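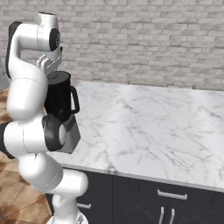 Pulholm designs and sells small external monitors for digital cameras and camcorders. The company was set up by Yu-na Seo, a display engineer, to make panels that show shadow detail the built-in screen of a compact camera leaves out. Dark household objects are a useful check of this. On a poorly set panel, a black mug like the one held up by the white arm turns into a flat shape, and the curve of its handle is hard to judge. Our monitors leave the shop with a fixed gamma curve and a black level set by hand.

The current range has two models. The Peron is a compact unit that mounts on a standard accessory shoe and takes power from the camera over USB. The Jatoi has a larger panel, a removable battery and a second input. Both accept HDMI signals and both store user settings when the power is off. Firmware is loaded from an SD card formatted as FAT32.

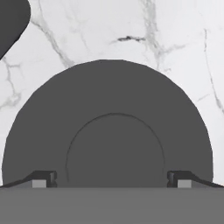

Charcoal-gray disc, matte finish, with a faint inner ring.

Each panel is warmed up for 20 minutes before it is measured. Gray steps are then read at the center and at the corners, and the results are stored under the serial number. Customers can request the record for their unit by email. In the last production run, 93 percent of panels passed on the first reading. Panels that do not pass are adjusted and read again, or returned to the supplier.

Repairs are handled at our own bench in Skatau. Common jobs are worn HDMI sockets, cracked front covers and batteries that no longer hold a charge.
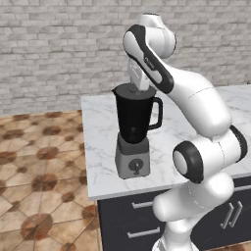
Spare parts for both models are kept in stock, including the shoe mount, the sun hood and the battery door. A replacement battery door ships without tools; the front cover requires a small Phillips screwdriver and should be fitted on a clean surface. Service notes are included with every part.

The warranty period is three years for the monitor and two years for the battery. It covers faults in the panel, the board and the sockets. It does not cover damage from third-party power supplies. Orders received before noon are packed the same day. The shop closes for stock count in April, and repair requests sent during that time are answered when it reopens.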